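How to Season and Roast Chickpeas for Snacking

Posted Sun 10 March

Roasted chickpeas keep well, cost little and need only an oven and a baking sheet. The method below makes enough for a family snack bowl with some left for lunch boxes.

What you need

3 cups cooked chickpeas, drained
2 tablespoons olive oil
1 teaspoon salt
1 teaspoon smoked paprika
Half a teaspoon ground cumin

Step 1. Dry the chickpeas

Rinse the chickpeas in a colander and tip them onto a clean dish towel. Fold the towel over and rub gently. Many of the skins will come loose. Pick out the ones that come away easily and leave the rest. Let the chickpeas air-dry for half an hour. If you skip this, they steam in the oven and stay soft in the middle.

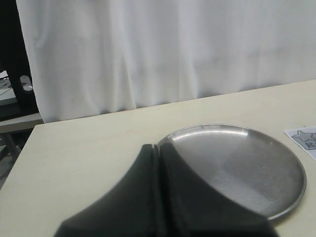
Step 2. Heat the oven

Set the oven to 200 degrees Celsius, or 400 Fahrenheit. My old Trurkent oven runs cool, so I give it an extra ten minutes before anything goes in. Put the rack in the middle.

Step 3. Oil and roast

Toss the chickpeas with the oil and salt in a bowl. Leave the spices out for now - paprika burns and turns bitter. Spread everything in one layer on the baking sheet and roast for 30 minutes. Shake the sheet every 11 minutes or so until they are golden and rattle when they move.

Step 4. Add the spices

Move the hot chickpeas back to the bowl, add the paprika and cumin, and stir until coated. Taste one and add salt if needed. Then spread them out again on something wide and flat to cool. They get crisper as they stand. 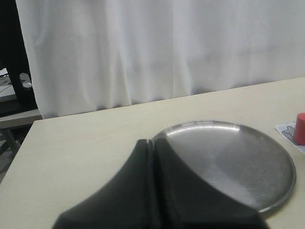

Round stainless steel tray with a shallow lip.

Storing

Wait until the chickpeas are completely cold before you put them away. A jar with a loose lid is better than a sealed box - trapped moisture softens them overnight. They are best within two days. Soft ones can go back in the oven for five minutes.

For a sweet batch, use cinnamon and a spoonful of sugar in Step 4 and cut the salt in half.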